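Walking to work, month three

I've been leaving the car at home since March, and I have opinions now! Mostly about shoes. My old sneakers gave out in the second week (the left heel just quit), so I bought a cheap pair from the place next to Kistent and they've been great — ugly, but great.

Mwanaisha Rugemalira joined me for the hill stretch a few times and beat me to the top every time while talking the whole way about her tomatoes. I couldn't answer. I was busy breathing.

My total so far is 113 miles, and I'm hoping for 240 by the end of summer.
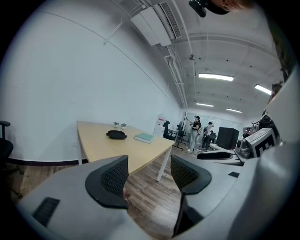
The rainy mornings are still the hard part. I keep dry socks in my desk drawer and a towel in my bag, and I leave ten minutes early so I can drip in peace before the first meeting. If you live out my way and want company, write back and I'll tell you where I cross the creek.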